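The Ferry to Zumdale

The letter from the housing office came in April, and Ridwan Sinaga read it standing up in the hall with his coat on. His mother's apartment in Drallside had to be emptied by the end of the month. She had been gone since the winter. He had paid the rent on it anyway and told his sister it was a matter of paperwork.

He took the early ferry. It was the only boat that still ran from Mevetlow, and it smelled of diesel and fried onions. A man across the aisle was asleep with a bag of seed potatoes in his lap. Ridwan had brought trash bags, tape and a sandwich.

The key stuck, as it always had. Inside, the air was stale and the clock in the kitchen had stopped. He opened the windows and started with the bathroom, which seemed the easiest. Towels went in one bag. The medicine went in another.

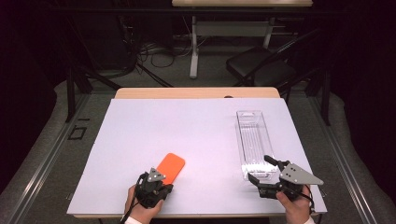 By noon he had done the bathroom and the closet in the hall. He ate the sandwich at the kitchen table and went through the drawer where she kept her papers. There were gas bills, a warranty for a radio, and a ferry ticket with the number 2118 printed across the top. It was a one-way ticket to Zumdale. It had never been punched.

He turned it over. On the back, in pencil, she had written the name Esfahani and a time.

He knew of only one Esfahani, a tailor who had rented the shop downstairs when Ridwan was 16. The man had moved to Zumdale that same year. Ridwan remembered him carrying his sewing machine down to the dock in a baby carriage. He remembered his mother watching from the window, and then washing the dishes twice.

He put the ticket in his shirt pocket and did the bedroom. 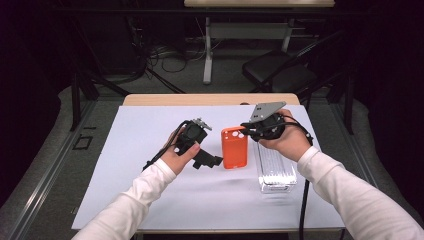 The man from the secondhand store came at four and offered 200 for the furniture. Ridwan said fine. They carried the bed frame down together, and then the dresser. On the last trip the man asked if he wanted to keep the clock.

"It doesn't run," Ridwan said.

"Probably the battery."

Ridwan kept it.

He dropped the key through the slot at the housing office and walked to the dock. Two boats were in — the one back to Mevetlow and the evening boat going the other way. The woman in the booth asked where he was headed. He took out the old ticket and slid it under the glass.

She held it up to the lamp. "We haven't sold these in years," she said.

"Is it still good?"

She looked at it a while longer, then reached for the punch.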